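About Us

4 min read

We're the Tirnville Lost Property Register, a small outfit that helps museums, churches, historical societies and ordinary households keep track of the things they'd hate to lose, and helps police put a name to the things they find. We work out of two rooms above the old Coppens shoe store, and we love what we do!

The register began with a break-in. One July, somebody got into the historical society's display room and left with a tray of military medals, a christening cup and a mayor's chain. The police were great, but the first question they asked was the hard one: what did the items look like? All anyone could find was a typed list that said "medals, assorted" and a group photo from a picnic where you could sort of see the chain. Most of the medals were found in a storage locker the next spring, mixed in with the proceeds of four other thefts, and it took months to work out whose was whose.

Vsevolod Kravchuk, our founder, had spent his working life as an insurance adjuster and had seen the same thing happen to families over and over. He started photographing the society's collection on his own kitchen table, one piece at a time, front, back and any scratches. Then the Lutheran church asked if he'd do their silver. Then the curling club wanted its trophies done (all 40 of them, some still holding raffle tickets). 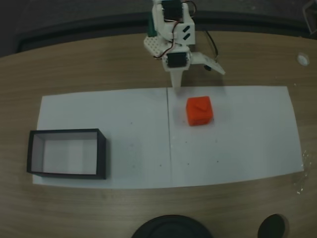 These days we have 252 organizations on the register, from a one-room schoolhouse museum to a cathedral with a proper vault. The smallest entry is a thimble. The biggest is a bronze moose, and yes, people do try to steal bronze.

Every object gets its own record, with photographs, measurements, weight where we can manage it, and a note of the marks that make it different from the next one like it. A dent in a chalice foot or a misspelled name on a plaque can be worth more to an investigator than any appraisal. We keep the records offline with a second copy in another town, and we don't publish anything about where an item is kept or how it's secured.

If something goes missing, call us. Once you've reported it to police and have a file number, we'll put together a theft sheet and have it to the investigating officer, usually the same afternoon. With your permission we also send it to auction houses, pawnshops, scrap yards and coin dealers on our alert list, which has grown to around 300 names. Dealers have been some of our best friends in this. One rang us at 8 in the morning, still in his coat, with a stolen snuffbox sitting on his counter!

We're not police and we don't investigate. We won't knock on doors, we won't meet a seller in a parking lot, and we'd ask you not to do it either. If you spot something for sale online that you think is yours, save the listing, leave the seller alone and get in touch with the officer on your file.

We also run Pondevis, our travelling workshop, which goes to small towns and teaches people how to do their own records. It's a full day, with lunch, and there's a lot of laughing over what turns up in people's cupboards. Bring a ruler, a lamp and something you're fond of. The winter sessions in Flakico are our favourites — the hall has a wood stove and the pie is excellent.

Registering costs nothing for households with fewer than 200 items. Organizations pay a yearly fee based on their budget, and if the budget is a coffee can, we'll work something out. Drop in any weekday morning, or leave a message and one of us will call you back. The stairs are steep, so let us know if you'd like to meet at the library instead.

Comments (3)

MargeP
You did my dad's medals at the Flakico workshop. I had no idea there was a number stamped on the rim until you showed us. Thank you!!

riverbend_dan
Do you take musical instruments? Our town band has some older brass that we'd like on record before the summer parade.

Tirnville Register
Hi Dan, we sure do. Write down the serial numbers if you can find them and bring the cases too, they often have labels inside.

Related
How to measure a round object
What to write down before you call the police
Pondevis workshop: what to bring
Buying second-hand silver? Questions to ask the dealer
The mayor's chain comes home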